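The Tillman open house, 20/09/2023

Dosside is 40 minutes out, the last ten of them behind a tractor. Parking was free, the coffee wasn't. Of the 200 visitors promised on the sign, most seemed to be in line for the restroom. I skipped the talk on grout and spent my visit in the kitchen, judging white countertops and other people's dish towels.
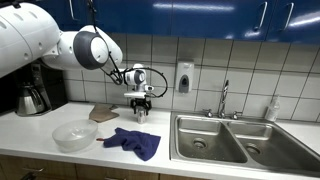 Where do you put a damp towel if the kitchen has no rail?
Over the oven door handle, or on a hook inside the sink cabinet.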